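The second life of a pair of jeans

Lerato Shezi keeps her repair prices on a card taped beside the register at Wallano, the mending shop she opened in December. A hem costs $8. A blown-out inner thigh, the most common job on denim, costs more, and she will tell you before you pay whether the pair is worth it.

Often it is. Jeans wear out in the same few places, and the rest of the cloth can be good for years. Shezi darns from the inside, running thread back and forth over a thin backing until the hole closes. She uses cotton thread, a shade darker than the leg, and goes well past the edge of the damage. Small patches fail, she says, as the cloth around them is already thin.

Her shop took in 239 pairs in its first weeks. Most came from people who had given up on finding the same cut again – brands change their patterns, and a size 32 bought today may not fit like the old one.
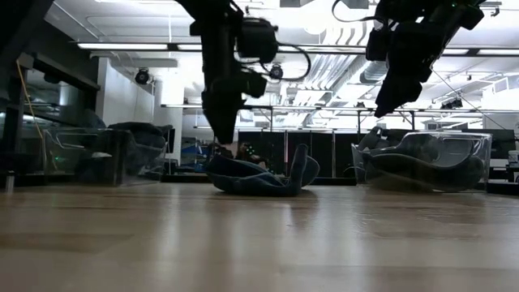 Stretch denim is harder to save. Once the elastic fibers snap, the knee bags out and no amount of stitching pulls it back. Florin Anghel, who buys used clothing for the resale firm Hendricks, turns down most of it. He looks for heavy all-cotton pairs and checks the crotch seam first, then the belt loops.

Both give the same advice on washing: cold water, inside out, and no dryer. Bring the jeans in when the cloth starts to look pale and fuzzy. By the time there is a hole, the job takes twice as long.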